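Category: Data Cards / Workplace Automation
Updated in March by Letay Fikre

Mendell Patch Set: README

Mendell is a set of recorded cable and plug tasks done by a robot arm at a network rack. It was put together in Mistville by the two of us who used to do those tasks by hand and now have opinions about them. Lensa Birhane did most of the arm work. I did most of the labeling, and I wrote this file, so complaints about tone go to me.

Why it exists

Adugna runs the office network for our branch and the one in Prircombe. Moving patch cables used to be the job you gave to whoever had most recently said they were bored. Then management saw a demo and asked how soon an arm could do it. Our answer was 70 episodes and this README.

If you came for a model that will run your server room on a Sunday while you sleep, please adjust your plans. The set covers short actions at the front of a rack: reach, hold, bring a plug or small part up to a port, back off. Cable management is out of scope, as it has been at every place I have worked. 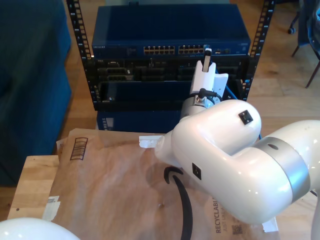

Labeling changed my job more than the arm did. I used to plug things in without a thought, and now I write down which bank of ports, which end of it, and what counts as "near." Our rule for approach segments is that they start when the held part enters the space in front of the unit and end at first contact or retreat. A small plug-like piece held up by the right end of the port row on the NETGEAR switch gets the tag "near_right," even if your heart says "at_port." My heart lost that argument to Lensa in the first week.

What's in it

- 70 episodes, of which 34 have full segment labels
- A plain text note for each episode, written by whoever was in the chair
- Tags for target unit, part held, approach side and outcome
- An outcome field with three values: done, not_done, ask_lensa

The last value was a placeholder. It survived review.

Port names

We use the numbers printed on the equipment wherever a person can read them. Where they can't be read, the tag is "unread," and we ask that you leave it alone. An early round of labels had port numbers filled in by confident guessing (mine), and it took two evenings to take them out again. Fiber ports keep their printed suffix. Close views of the faceplate often have the numbering running sideways, so turn your head or turn your monitor. I have done both.

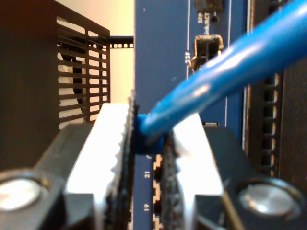

Gripper on the boot of a blue cable; 23F and the SFP lettering can be read beside the port.

Grip tags refer to the part being held at the fingertips. "Boot" means the molded piece at the end of the cable, and "jacket" means the cable itself. Please don't merge the two. They look like the same thing until you train on them.

What it changed for us

The pitch said the arm would free up 20 hours a month. I can report that those hours were found and are now spent on labels, resets, and a recurring meeting called Arm Sync. Nobody lost a job over it. Adugna did add "robot operations" to both our titles, with no change in the number printed at the bottom of the pay slip.

Some of it has been good. Lensa no longer spends her mornings bent over at shin height, and her back is grateful. New hires learn the rack faster from the episode notes than they ever did from me pointing and saying "that one." And we finally wrote down which cables go where, a thing the company had requested for years and we had agreed was important.
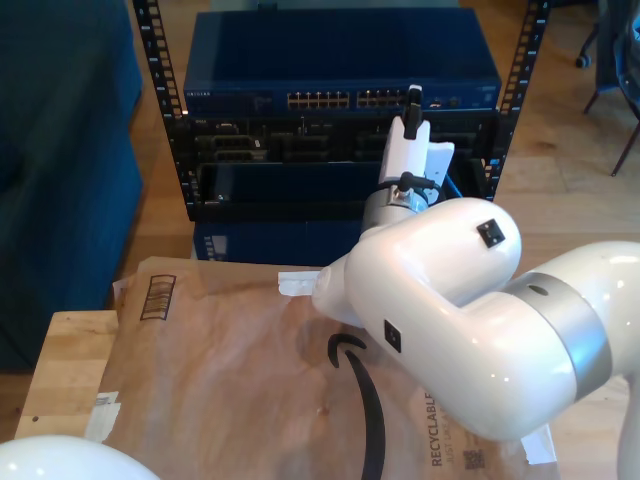 Other parts are less good. People now wait for the arm to do things they could do themselves in a few seconds. There is a ticket type for it. I have seen a grown adult file that ticket while standing next to the rack.

Known problems

- Notes by Letay are too long. Notes by Lensa are sometimes one word, and the word is "no."
- Reflections on glossy surfaces confuse simple edge methods.
- Cables cover printed numbers in many close views. See "unread."
- One rack, one room. Don't expect results to carry over to yours.

Requests and corrections

Send label corrections to Lensa with the episode number and segment. Send praise to either of us. Requests for the arm itself go through the ticket system, where they will be read by the same two people who used to move the cables.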